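Why Does a Plastic Bag Crinkle?
Fonska Kids – Everyday Things Explained

When you open a parcel or a present, the thing inside comes out first and everybody looks at it. But what about the wrapping? It stays on the carpet, and it is interesting too.

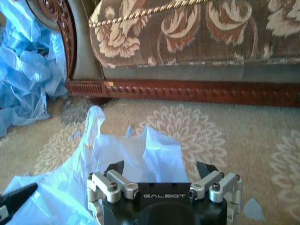
Take a plastic bag in your hand and squeeze it slowly. You hear many small clicks, very close together. Now take a sheet of tissue paper and do the same. The sound is softer, more like a whisper. Why are they different?

What makes the noise?

A plastic bag is made from a very thin sheet, which we call a film. When you squeeze the film, it bends in one place, and then it suddenly jumps and bends in another place. Each jump shakes the air a little bit, and your ear hears it as a click. When a lot of clicks come one after another, we say that the bag crinkles.

Tissue paper also bends and jumps, but it is very soft. Soft things make small jumps, so the sound is quiet.

Why can you see light in the folds?

Some white bags are translucent. This is a long word that means light can go through, but you cannot see clearly what is on the other side. Where the film is folded, the light must pass through more layers, and the color can look a little different there. In some folds a white bag can even look a bit blue.

Look also at the top of each crease. Smooth plastic sends light back to your eyes, almost like a small mirror, so you see bright spots and lines. If you move your head, the bright spots move too.

Blue tissue paper does another trick. The parts that face the lamp or the window look light blue. Deep inside the creases less light can come in, so the same paper looks darker. It is only one color of paper, but you can find many blues in it!

Why is the heap so big?

Tissue paper comes folded flat, and 60 sheets can make a pile thinner than you would expect. When you crumple them, they become a mountain. The paper did not grow. There is now air between the folds, and the air takes the space. The stiff little creases hold the paper up, so the heap does not fall flat again.

This is also why crumpled paper is good for packing a cup or a glass. If the box gets a bump, the folds bend first, and the cup feels a smaller push.

Try it yourself

You need 2 sheets of tissue paper, a shoe box and a spoon.

Put one sheet flat in the box and lay the spoon on top. Close the lid and shake gently. Listen well. Then crumple both sheets, put them around the spoon and shake again. What has changed in the sound?

After you finish, open the sheets and make them smooth with your hand. You can use tissue paper 3 or 4 times before it becomes too weak – and an old sheet with many wrinkles is still fine for packing.

One important rule: plastic bags are not toys. Never put a bag over your head or near your face, and keep bags away from babies and pets. If you want to listen to a bag crinkle, do it with a grown-up, and give the bag back when you are done.

More from Everyday Things Explained
Why Do Carpets Feel Warm?
How Does Sticky Tape Stick?
What Is Inside a Sofa Cushion?
Where Does Cardboard Come From?

Contact | © Fonska Kids | Back to top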